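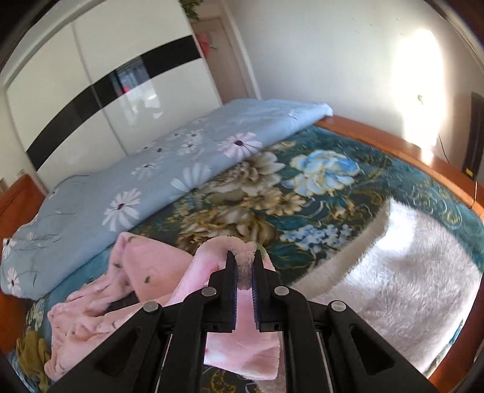

Nuanchan Wattanapong told me once, after reading a draft of this chapter, that she had slept badly for four years and had never thought of warmth as part of the problem. She'd tried new pillows and a new mattress and given up coffee after lunch. Her bedroom, meanwhile, was as hot as a bakery.

Chapter 4
Heat, Bedding and the Sleeping Body

I grew up in Deldale, where the winters are long and everyone has an opinion about blankets. My grandmother piled wool on us until we could hardly roll over (I loved it, my brother kicked his onto the floor every single night). So when I started teaching this course I figured the chapter on heat would be the easy one. It took me three tries to get it right!

Let's start with your body. You are a heater that never shuts off. In the evening your core temperature begins to drop, and it does this by sending warm blood out to your hands and feet, where the heat can escape. That drop goes along with feeling sleepy. A blanket slows the escape. Too little cover and you lie there shivering; too much and the heat has nowhere to go, so you wake up sweaty at three in the morning wondering what's wrong with you.

Fabric itself doesn't make any heat. Students in my Honinbridge section argue with me on this point every December, when the heating in our building gives up, and I'm always glad when they do. What keeps you warm is still air, trapped between fibers. Fleece, wool and down all hold plenty of it, each in a different way, and we'll compare them in Section 4.2. Squash the air out and most of the benefit goes with it, so the down you're lying on does far less for you than the down on top.

Before you read on, keep a sleep diary for a week. Write down what you slept under, whether the window was open, and how often you woke up. Bring it to class, messy handwriting and all, and hang on to it for the exercises on humidity later in the chapter.

Contact: Paredes Textbooks, Course Materials Desk | © 2018 Paredes | Back to top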